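机械臂操作版 » 方法与结果讨论

主题:堆积木任务上试了"失败段重标注",结果和疑问都贴出来

楼主 灰格子 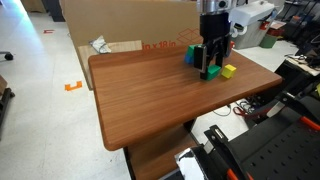 先说方法。我们用的策略是动作分块的模仿学习,输入是第三视角相机加关节角,输出一段末端位姿增量和夹爪开合。改动只有一处:以前失败的演示整条丢掉,现在把失败的演示切开,出错之前的部分留下,出错之后操作员自己纠正回来的部分也留下,中间那一小段不算损失。我们内部把这个做法叫Zovley,没有什么含义,建文件夹的时候随手起的。任务是小方块堆叠,给定一个颜色顺序,从桌上找到对应的块,叠到指定的块上面。最难的情形就是绿块已经叠在蓝块上,旁边桌面上还平放着另一个绿块,再往右挨着一个黄块,夹爪张开着要往块与块之间下。两个绿块深浅略有差别,但在下采样以后的图里差别很小,策略经常分不清该去哪一个。

数据情况:演示一共2,792条,包含失败的。每个条件评测40次,初始摆放事先写好,各条件用同一份摆放表。

结果(成功次数,满分40):
只用成功演示:22
成功演示加失败演示,不切:17
Zovley切法:31

不切直接加进去会变差,这个在预料之中。切完以后从22到31,我觉得不算小。

疑问有两个。一是提升到底来自纠正段,还是单纯来自数据量变多。二是切点现在靠人工标,标的人之间不一致,想知道有没有人用过自动的办法。

欢迎挑毛病。

2楼 半杯豆浆

每个条件40次,22对31,自己算一下置信区间。二项分布,这个样本量下两个区间是有重叠的。不是说没有提升,是说现在的数字还撑不起"不算小"这三个字。

另外请说明训练了几个种子。一个种子的话,22和31之间的差有可能全是种子造成的。我这边同一份数据、同一套超参,只换种子,成功率能差出很大一截。

3楼 楼主 灰格子

回2楼:一个种子。你说得对,这个要补。正在排队跑另外几个,卡不够,得等。

置信区间我算了,确实有重叠。不过各条件用的是同一份摆放表,可以做配对比较。逐个摆放对:两边都成功的20个,只有Zovley成功的11个,只有基线成功的2个,都失败的7个。按配对看要比按独立样本看清楚一些。

4楼 半杯豆浆

配对可以。11对2,这样看我接受有差别。但配对解决不了种子的问题,种子还是要补。

5楼 Dogar组打杂的

关于第一个疑问,做个控制数据量的对照就行。从成功演示里随机抽掉一部分,抽掉的帧数等于你加进去的纠正段帧数,再和Zovley比。这样总帧数一样,差别就只剩数据的来源。

我们做插销任务的时候做过类似的。结论是纠正段的作用大部分来自"状态覆盖",也就是策略见过夹偏了以后的样子。帧数本身影响不大。不过插销和堆叠不一样,插销偏一点点就进不去,堆叠有余量,不保证能搬过来。

6楼 南墙

我对这个方法本身有不同意见。

你把中间出错那一段的损失去掉,等于策略知道出错之前怎么走,也知道出错以后怎么回来,就是不知道中间那一下。但动作分块的一个块可能正好跨过切点。块长是多少?如果块长比出错段还长,那跨切点的块你是怎么处理的,整块丢还是掩掉一部分?这两种处理的效果可能差很远,主楼里完全没写。

7楼 楼主 灰格子

回6楼:漏写了,抱歉。块长55步。跨切点的块,块内落在出错段里的那几步掩掉,其余步照常算损失。没有试过整块丢。

8楼 南墙

那就有问题了。出错段平均多少步?如果只有十几二十步,那一个起点在出错之前的块,前面学的是"往下走准备夹",中间掩掉,后面学的是"抬起来重新对准"。策略会学到在还没有出错的时候就预测一个抬起。执行的时候表现出来就是夹爪下到一半往回缩。你看录像里有没有这种现象。

9楼 楼主 灰格子

翻了录像。有。

31次成功里面有6次是先下到一半,抬起来,再下去夹住的。我原来把这个算成"学会了纠正",没有往这个方向想。9次失败里有3次是反复抬起下降直到超时。

出错段长度差别很大,短的确实只有十几步。

10楼 南墙

那6次要分开看。如果下到一半的时候夹爪确实偏了,抬起来是纠正。如果没有偏,就是我说的泄漏。单凭"抬起来了"区分不了。

建议:起点在切点之前的块,从切点开始往后全部掩掉,不光掩出错段。纠正段只允许起点在纠正段里面的块来学。代码改动很小。

11楼 一号工位

插一句。为什么一定要块长55?我们用的短很多,重新规划频率高一些,跨切点的问题自然就轻了。

12楼 楼主 灰格子

回11楼:试过短的,块短了以后夹爪在块上方来回晃,下不去。操作员演示的时候在下夹之前都会停一下看一看,短块学到的就是停在那里不动。长块能跨过去。

13楼 一号工位

停顿的问题可以在数据端处理,把速度接近零的帧删掉。

14楼 半杯豆浆

删停顿帧要小心。夹爪闭合的时候手臂也是不动的,按手臂速度删会把闭合过程也删掉,最后策略夹不住东西。要删也得加上夹爪状态没有变化这个条件。

15楼 一号工位

对,我们是加了这个条件的,上面没写全。

16楼 绿豆汤不加糖

我关心的是颜色。两个绿块深浅差一点,任务指令里是怎么区分的?如果指令只说"绿",那去哪一个都不能算错。如果指令区分深浅,那失败里有多少是去错了块,有多少是去对了没夹住?这两类混在一起报成功率,看不出切法到底改善了哪一类。

17楼 楼主 灰格子

指令是一个编号向量,两个绿块编号不同,所以去错了算失败。

失败拆开如下:

只用成功演示,失败18次:去错块7次,夹取失败8次,放置时碰倒3次。
Zovley,失败9次:去错块5次,夹取失败3次,碰倒1次。

从这个看,改善主要在夹取,其次是放置。去错块基本没怎么动。夹取那3次就是9楼说的反复抬起。

18楼 绿豆汤不加糖

这个拆分比主楼的总数有用,建议编辑到主楼里。去错块的问题和你的方法没关系,纠正段里操作员大概也很少演示"走错了再换一个"。换个颜色差别大的块,或者把图像分辨率提上去,先把这个因素排掉再评方法。

19楼 Dogar组打杂的

不同意换块。相近颜色是任务难度的一部分,换掉就是把题目改简单了。可以加一组不含两个绿块混淆的摆放单独报,原来的那组保留。

20楼 绿豆汤不加糖

分两组报我没有意见。

21楼 搬砖的Sadena用户

第二个疑问,自动找切点。我们试过两种。

第一种看夹爪开度。命令闭合以后开度小于块宽,说明夹空了,切点往前推到夹爪开始下降的那一刻。对夹取失败很准,对碰倒没有用。

第二种是用一个只在成功演示上训练的策略去跑失败演示,看预测动作和操作员动作的偏差,偏差突然变大的地方当切点。这个什么类型都能管,但噪声大,阈值很难调,换一个操作员就得重新调。我们最后用的是第一种加人工看剩下的。

你们的臂能读到夹爪开度的话,第一种一个下午就能写完。

22楼 楼主 灰格子

能读到。积木尺寸差不多,阈值应该可以用一个。先试这个。

碰倒的情形有没有好办法?力的读数我们看过,块太轻,碰倒的时候基本没有信号。

23楼 搬砖的Sadena用户

力没有用,轻的东西都这样。我们是看图像,碰倒前后块的位置跳变。要有一个能用的块检测才行。桌面是棕红木色的话,红块会不会检测不好?蓝和绿应该没有问题。

24楼 楼主 灰格子

红块确实差一些,放在桌子远端的时候尤其容易丢,夹爪一挡就没有了。目前碰倒的先人工标。

25楼 路过的Plirico

看到相机是固定的第三视角,夹爪下去以后手指会把叠着的那两块挡掉一部分。你们没有腕部相机?夹取失败那8次,我怀疑一半是看不见造成的,加一个腕部相机可能比改切法提升更多。

26楼 楼主 灰格子

训练没有用腕部视角。加相机是另外一件事,这次想固定硬件,只看数据怎么用。

27楼 路过的Plirico

理解。但是如果加了腕部相机以后Zovley的提升消失了,那这个方法就只是在补视角的缺,写文章的时候审稿人一定会问。

28楼 南墙

同意27楼。我这边的看法也不变:现在的31里面混着泄漏,掩码不改,后面的对照都不用急着做。

29楼 楼主 灰格子

更新,2022年11月30日。

掩码按10楼改了,切点之前起始的块,切点往后全部掩掉。其余不变,还是原来那个种子,同一份摆放表。

Zovley,旧掩码:31
Zovley,新掩码:33

多了2次,单看成功数不能说明什么。行为上的变化比较明确:反复抬起直到超时的,从3次变成0次;下到一半抬起来再夹住的,从6次变成4次。这4次我逐个看了,3次下去的时候手指确实快要碰到旁边的块,抬起来有道理。剩下1次看不出原因。

新掩码下失败7次:去错块5次,夹取失败1次,碰倒1次。

5楼的等帧数对照也跑了,抽掉成功演示、加纠正段、总帧数和基线一样,用新掩码:29。比33低,比22高。所以两个因素大概都有,纠正段占的多一些。还是一个种子。

30楼 Dogar组打杂的

29这个数和我们在插销上看到的方向一致。我们那边等帧数以后几乎不掉,你这边掉了4次,可能是堆叠的成功演示本来就不太够。

31楼 半杯豆浆

或者就是噪声。33和29差4次,一个种子,什么都说明不了。等种子。

32楼 南墙

那1次看不出原因的,把那一段的预测块画出来看看,把整块都画上,不要只画执行的前几步。如果块的后半段在下降开始的时候就已经是抬起,那泄漏还有别的来源。可以查一下标为成功的演示,里面可能混着操作员自己小幅纠正但没有标成失败的。

33楼 楼主 灰格子

查了一部分,确实有。操作员下去觉得不正,抬起来一点再下,最后成功了,整条就标了成功。基线的训练数据里也有这些,所以基线也不是完全"没有纠正"的基线。这一点主楼写得不准确,我改。

34楼 绿豆汤不加糖

那基线要不要重新清一遍?

35楼 楼主 灰格子

先不清。打算另外加一个条件,叫"干净成功",把这些小纠正挑出去,三个放在一起比。挑的工作量比较大,先用21楼的夹爪开度办法把夹空的切点自动化了,人手腾出来再挑。

主楼的失败拆分已经加上,分两组摆放的结果等种子跑完一起贴。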